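Right, settle in, because I've finally got five minutes and I want to tell you all how the walking trail game is coming along. It's the one I've been muttering about since March, where you follow clues round town and work out who stole the mayor's parrot. (1/13)

For anyone new, hello! I write street puzzles. You turn up with your friends, your phone and a pair of comfy shoes, and I send you up and down alleyways reading plaques until you either crack it or give in and go for chips. Both are perfectly good afternoons in my book. (2/13)

The new one is called The Hanby Parrot, after the street it starts on. There are five suspects and one very rude bird, and the whole lot should take you a gentle couple of hours if you don't stop for cake. You should stop for cake, though. The place by the bridge does a lovely ginger one. (3/13)
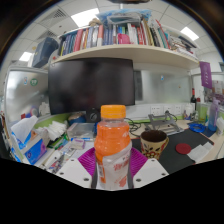 Orange juice and a full shelf. Writing day.

I had a first draft of 3,951 words, which is far too many for people standing on a pavement in the drizzle. My limit for a whole trail is 2,000 and I do try to stick to it. So out went the butcher's alibi, and out went a long poem about a lighthouse that I was very fond of and that didn't help anyone solve anything. (4/13)

Then came the test walk, and bless them, my testers were so patient. Rianne Mulder led one team and Sajib Pathirana led the other, and I trailed along behind with a notebook trying to keep my face blank (I'm hopeless at it, Rianne says she can tell a right answer from my eyebrows). (5/13)

Sajib's lot went wrong at clue two. I'd written "count the steps to the old library door", meaning the stone ones, and they very sensibly counted their own footsteps from the kerb and got 70. Which, as luck would have it, is also the number of a house further up. They were nearly at the poor owner's gate before I caught them up! (6/13)

So clue two now says "stone steps" and I've moved the answer well away from anything that could be somebody's front door. If you ever write one of these yourself, please do check your wrong answers as well as your right ones. People will follow them with such confidence. (7/13)

Rianne's team flew through the first half and then argued for ages over the Kramer letter, the one in code. Half of them wanted to shift the alphabet and half wanted to read every third word. It's every third word. I've added a nudge in the hints and the shifters should now be spared. (8/13) 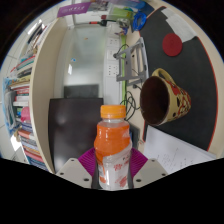 The suspects have had a good going over too. Shiuli Wijesinghe pointed out that two of them had the same motive and very nearly the same name, so Madame Zosar is now a retired fortune teller with a grudge and the other one has become a bus driver. I've also given him a bottle of orange juice with a bright orange cap, just like the one on my desk, and it matters quite a lot by the end. I'll say no more than that. (9/13)

Lots of you have asked about dogs. Yes, bring the dog! Pushchairs are fine too, apart from one cobbled bit behind the market, and there's a way round that I've put in the notes at the start. Clue six is up a flight of stairs, but you can read it perfectly well from the bottom if you've got someone with decent eyesight. (10/13)

And a few of you wanted to know whether it works for children. I'd say ten and up for the puzzles, and any age for looking for parrots. I've hidden little paper ones in the windows of the shops that said yes, and the bookshop has put theirs in a tiny hat. (11/13)

The waiting list is up to 357 names, which made me go and sit down for a bit. Thank you, truly. I'll let you in a few teams at a time so you're not all queuing at the same drainpipe trying to read the same plaque. If you're on the list you'll get a message with your start time and a link to the suspect cards. (12/13)

Last thing, and then I'll let you get on. I still need one more team to walk the second half with the new hints, any afternoon that suits, and I'll buy the ginger cake. Reply here or message me, and please say if anyone in your group has played one of mine before, as I'd love a complete set of beginners this time. (13/13)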